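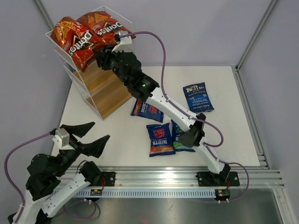 Two bags of Doritos on the top tier of a white wire rack.

The last shop on the island

Ilden has one road, one church and one shop. The road runs from the ferry slip to the old quarry, a distance you can walk in under an hour, and the shop stands halfway along it in what used to be the net store. It opens at eight in the morning and shuts at six, except on Friday, when it stays open for the late boat.

Ten years ago the island had three shops. The one by the slip closed when its owners retired to the mainland. The other, up at the quarry end, lasted two more winters. When the net store shop came up for sale as well, the islanders were told by an agent in Bollosholm, the nearest town, that it would most likely go as a holiday home. They bought it themselves. Over half the households put money in, and the rest of the price came from a loan which is still being paid back.

The shop today is a single room with a cold store behind it. It carries 1259 lines, according to the stock list taped inside the office door. That includes paraffin, birthday candles, sheep drench, two kinds of batteries for hearing aids and a tin of pink paint that has been there since before the sale. Bread comes over frozen and is baked in the back. Milk comes fresh when the ferry runs and in cartons when it doesn't.

The ferry decides most things. Goods are ordered from a wholesaler in Bollosholm by noon the day before sailing, packed in cages and rolled on with the cars. A cage costs £30 to bring across whatever is in it, so there is no point in sending one half full. Tins and flour are easy. Crisps are the worst thing to carry, a big box of air that takes the room of forty bags of sugar and earns a fraction as much. The shop stocks them all the same. Children come in for them off the school boat, and walkers buy them by the armful in August.

Summer is when the money is made. In a good week the till takes more than it does in the whole of January, and the two paid staff are joined by school leavers who are home until term starts. Tables go out at the front. There is a coffee machine, bought second-hand, which has paid for itself twice over. Visitors ask for oat milk and the shop now sells it, and a few of the islanders have started drinking it too.

Winter is harder. Last year the boat was off for six days together and the shelves on the left-hand wall, where the fruit and vegetables are kept, were down to swedes and a net of onions. People were asked to take one loaf each. Those with full freezers stayed away from the shop so that others could have what was left. The post office counter kept going throughout, though there was no post.

The building itself is the next problem. The roof over the cold store has leaked for years, and the freezer at the far end, an old Polat chest model, uses as much electricity as all the lights together. A new one would cost £3000 before delivery. The shareholders met in the church hall in spring to talk about it and agreed to mend the roof first. Some thought this was the wrong way round, and the matter is to come up again.

There is also the question of prices. A basket of basics costs more on Ilden than in the supermarket at Plerivow, an hour's drive from the mainland slip. Several families do a big shop there once a month and bring it home in the car. They are open about it. They also say they would not want to live on the island if the shop closed, and the shop has taken to printing a short list by the door of what it sells at mainland prices. Eggs, potatoes and nappies are on it at the moment.

The island's school has 24 pupils, the most for a long while, and two houses are being built above the slip. Both families already have accounts at the shop. One of them has asked whether it could get in a better sort of olive oil, and a case of twelve is due on the next boat.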